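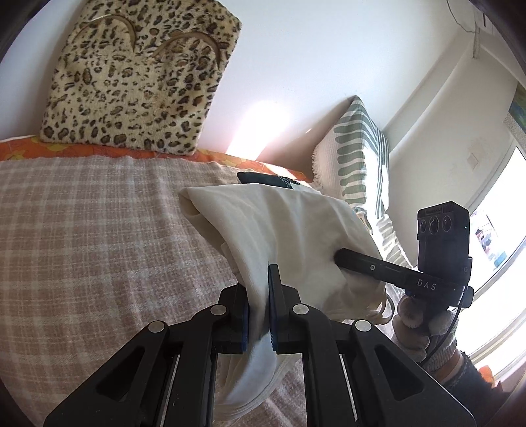

Loosely folded white sheet gripped on the bed.

Linen and Bedroom Assistant (part-time, permanent)
Broneck Serviced Lodgings, Viltatcombe
Reference: 446

Broneck lets furnished rooms by the week and by the month in two buildings, Grallero House and Briem House. We are looking for a person to look after the bed linen in both. The post covers stripping, sorting, inspecting, folding, storing and making up. Washing and pressing are done by an outside laundry and are not part of the job.

Hours
15 hours a week, worked between 10 in the morning and early afternoon. The pattern is fixed a month ahead. Extra hours are offered in June, when most of the longer lets change over, and may be refused.

The work
Used linen is stripped, shaken out and sorted by type: flat sheets, fitted sheets, duvet covers, pillowcases, towels. Stained items go in a separate bag with a tag giving the room and the type of stain. Torn items are not sent to the laundry.

Clean linen comes back folded in bulk and has to be opened, checked and refolded to our own sizes. Checking means looking at both faces of the cloth and running the full length of each hem by hand. Loose stitching of less than a hand's width is put aside for mending. Anything longer is withdrawn and entered in the linen book.

Folding is done on the bed or on the table in the linen room. Single flat sheets are folded by one person. Larger sheets and duvet covers are folded by two, one at each end, with the hems brought together before the first fold is laid down. Creases are smoothed out from the middle towards the edges. Finished sheets are stacked with the fold facing the front of the shelf, 8 to a stack, with sizes kept apart.

Beds are made up on the day of arrival. The top sheet is laid with the wide hem at the head and turned back over the blanket. Corners are mitred on flat sheets. Spare sets go in the wardrobe, on the upper shelf.

What we ask for
Steady, tidy handwork and the patience to refold a sheet that is out of square. Ability to lift a full linen bag and to climb stairs - Briem House has no lift. Enough written English to keep the linen book. Previous work in a hotel, care home or laundry is useful but not required.

Terms
Paid monthly, with paid holiday in proportion to hours. Tunic supplied; flat closed shoes are your own. The first 8 weeks are a trial period with one week's notice on either side. Travel between the two buildings during a shift counts as working time.

How to apply
Send a short letter and a list of previous jobs to the Broneck office at Grallero House, quoting the reference above. Please state which mornings you cannot work. Applicants we wish to meet will be asked in for a practical session of one hour, paid, consisting of sorting a mixed bag, folding a set of double linen with a member of staff and making up one bed.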